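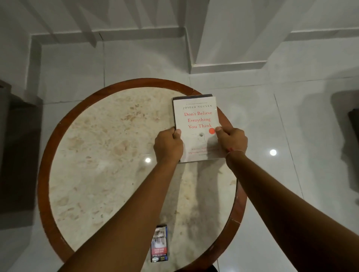

Chapter 13
Looking After a Single Cell: The Book-Handling Station at Cillorow

What you will need from earlier chapters: the naming of joints (Chapter 4), tool frames and how to teach them (Chapter 7), and the section on vacuum and finger grippers in Chapter 9. If the difference between a tool frame and a base frame has gone a little misty, do go back and read those four pages again before you carry on. I have taught this course for a good many years and I still draw the two sets of arrows on a scrap of card before I touch anything.

Up to now we have talked about robots in a rather general way, as one might talk about horses without ever meeting one. In this chapter we are going to spend our time with one machine only, and we shall get to know it well. It is a six-jointed arm in a fenced cell at the Cillorow returns depot, where paperbacks come back from shops and have to be picked up, turned over, read by a scanner and set down on one of two belts. The people there call it Cocco, after the name painted on the first gripper it ever had, and I shall do the same.

Paperbacks are awkward things. A person picking one up from a table slides the fingers under an edge, lays a thumb on the cover and adjusts the squeeze without giving it a thought. Cocco has two padded fingers and a thin lower plate, and every part of that easy little movement has to be set by someone, checked by someone, and set again when the pads wear down. Most of the chapter is really about that someone — which is to say, about you.

13.1 How the cell is laid out

Imagine yourself standing at the gate. The infeed table is on your left, the arm is bolted to a steel pedestal in the middle, and the two outfeed belts run away from you on the far side. The scanner hangs over a small glass shelf between the arm and the belts. The controller cabinet stands outside the fence, to the right of the gate, with the teach pendant on a hook beside it. (It should always be on that hook when it is not in your hand. Kamala Bhat, who wrote the depot's maintenance sheets, underlined this twice.)

The arm's reach is greater than the table needs, and this matters when we come to set its limits. When the cell was first built by Enumitz, the software limits were left wide open, and the elbow could swing quite happily over the top of the scanner. Nothing was ever struck, but Subbarao Annamalai, walking round it on his first visit, asked for the limits to be drawn in before he would let anyone run it in automatic. You will do the same exercise yourself in Section 13.4.

13.2 A morning with the machine

The early check begins at six, before the first cages of books come in, and it goes in the same order every day. With the cell locked off, the technician wipes the finger pads with a barely damp cloth and looks along each one for a shiny stripe. A shiny stripe means the rubber has hardened, and a hardened pad lets the book creep round as it is lifted. Next come the two screws on the lower plate, which like to work loose, then the cable where it bends at joint five, and then the air line if the blower is fitted.

After that the gate is closed, the lock is taken off and the arm is sent at slow speed to its home position. There is a pair of scribed marks at each joint, and they ought to meet. If they are out by the thickness of the line or less, write it in the log and carry on. If they are out by more, stop and turn to Section 13.6, and please do not be tempted to nudge the numbers until the marks look right! I did exactly that in my first September on the job, and spent the whole of the afternoon undoing it.

Last of all the technician runs the test book. Every cell at Cillorow has one, a plain dummy 224 pages long with a soft cover, kept in the drawer under the cabinet. It is lifted, turned, scanned and put down, and the grip reading is copied into the log.

13.3 Why we keep a log

Golshifteh Mahmoudi once showed me a run of 300 entries from Cocco's log, all in the same blue folder. Taken one at a time they were as dull as could be. Read in order, they showed the grip reading sliding gently downwards over the summer, jumping up again when the pads were changed, and then sliding at twice the pace with the new set, which had come from a different supplier, Porkberg, and was cut from a softer rubber. A single morning's reading would have told her very little, and we shall use her figures for the first worked problem.

Before you read on, find a paperback and a table. Pick the book up slowly, five or six times, and write down where each finger goes and which one moves first. Keep the notes by you, as you will want them when we teach the approach points in Section 13.4.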